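Bulero Three-Sided Work Table

If you've ever chased a small part across the floor of a shop, you'll see the appeal of this one right away. The Bulero is a rectangular bench table in pale mint green, closed in by plain panels at the back and on both sides, with the front left open so you can get at your work. We've had it in the range since January and we're still finding new uses for it!

The color was Perla Palacios's idea. She wanted a top that was easy on the eyes through a long afternoon and still let small white and black parts stand out, and the mint does both. The panels are kept to whites and light grays, so there's nothing behind the work to pull your attention away (no pegboard, no printed grid, no logo).

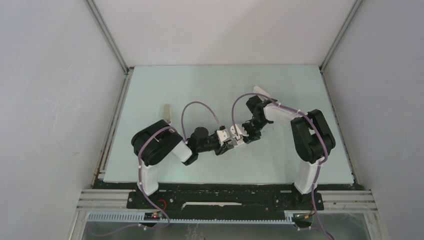 Gray metal profiles run down the corners where the panels meet, and there are rails along the left and right sides of the top. Customers use the rails for all sorts of things, lamps and clamps mostly, though Dinesh Pai on our bench team has hung a whole row of cable ties off his. 

The panels do pick up scuffs with use. A damp cloth takes off most marks, and replacement panels are sold singly, left, right or back, so you never have to buy the full set. Changing one takes a hex key and a few minutes.

Ordering

Part number: Bulero 535
Top color: mint green
Panels: 3, included
Panel colors: white back, light gray sides
Assembly: hex key supplied
Shipping weight: 35 kg

Tables ship flat from our Vukach warehouse. If you're fitting out a whole room, call us first, as we can pack several to a pallet and save you a good bit on freight. The Cruickshank shelf unit fits underneath and is sold separately.

Prices and stock updated 2 April 2025.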